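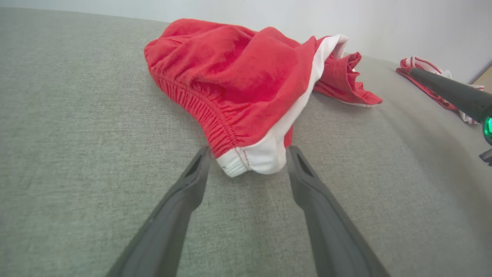
Wed 29 September

Opened the kiln this morning and it was still warm enough on the bottom shelf that I burnt a knuckle, so that's me told. Cone 6 was down properly on the top two shelves and a bit lazy on the bottom one, same as every firing since February. I reckon the lower element is on its way out. Need to ring Allach about a replacement and ask if they'll do the pair, as I don't fancy pulling the whole lid apart twice.

The Nnaji white is behaving! Finally! I dropped the silica a touch and sieved it twice through the 80 mesh, and the pinholes have gone from everything except one mug, which was the one I glazed when I was rushing to get to the post office (it had a thumbprint in it too). Two coats is plenty. Three coats ran on the tall cups and glued one to the shelf, so there's some grinding to do. Please put batt wash on that shelf before anyone uses it again.

Iltero clay is a different story. Lovely to throw, smooth as anything, but I've had 3 plates out of this batch come up with an S crack in the foot. I know, I know, compress the base. I did compress the base. I think it's drying too fast near the roller door, with all that wind coming across from the Bristdale side, and I'm going to wrap the next lot in dry cleaner's plastic and leave them 5 days before I even look at them. 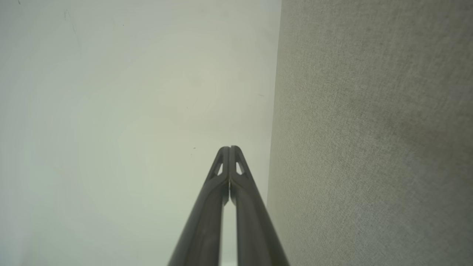 Black glaze tests next, and these are the ones I was excited about. Base is the same satin matte we've had for ages, with iron and a bit of manganese, mixed in 40 gram lots so I wouldn't cry if they failed. Tile one came out shiny as a beetle, no good. Tile two went brown. Tile four is very close, but it's too dead and flat, like chalkboard paint. What I want is the charcoal of those two pointy fingers, matte but going a little lighter along the rounded edges, so a rim would show up without needing a second glaze over it. Maybe more magnesium and a slower cool? I'll try holding it for 30 minutes on the way down and see if the surface softens.

Other bits. The slop bucket is full and whiffy, so it needs to go out on the plaster this arvo. Blue lid is reclaim, green lid is NOT reclaim, it's got grog in it. We're nearly out of wax resist. I've put the good test tiles on the windowsill with the numbers facing down, so turn them over before you write anything on the sheet, and leave tile four there for me.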